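Re: [storkham-hall] Ceiling panels and the two new downlights

On Sunday at 9:14 pm the building list wrote:

> Good news on the upstairs room. Zusex have quoted for replacing
> all the ceiling tiles with their acoustic ones, 91 tiles in total,
> and they say we will notice the difference in echo right away.
> They would also swap the recessed lights while the ladders are up.
> Price holds until the end of November. Any objections?

Yes, a few.

I was up there this week and I don't see what's wrong with the tiles we have. They're white, they're up, and the seams look like ceiling seams. If the complaint is echo, I'd like to hear who complained and what was going on in the room when they did. The last time this came up it was one loud birthday party.

I also don't buy "right away." Zusex sells tiles. Has anybody asked them for a room of the same size where they've done the job, so two of us can go stand in it and clap? Until then it's a brochure.

As for the lights, the recessed ones over by the cream-yellow part were both lit when I looked up. I would want a reason before paying to swap a light that comes on. And there's a window right there, with plenty of blue sky in it on a decent day.

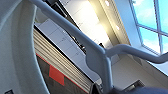

What I'd want before voting

1. The Zusex quote split up, tiles on one line and lights on another. A bundled price is how we ended up with the Nurnon blinds, and 232 dollars of "fitting extras" on top.

2. A second quote. Kontogiannis did the stairwell and finished when they said they would. I can call them.

3. Something cheap tried first. Rugs and a couple of heavy curtains would run us 200 dollars, tops, and if the echo is still bad we've lost very little and still own the rugs.

4. An answer on the marks on a few of the tiles. I couldn't make out what they are from the floor. If it's water, new tiles will hide it for one winter and then we'll be having this same thread again. Somebody should look above the ceiling before we close it back up with nicer panels.

The deadline doesn't move me either. Every quote we get expires at the end of some month, and the price has a way of coming back.

So put me down as a no for now. I could be talked into the tiles. I doubt I could be talked into the lights.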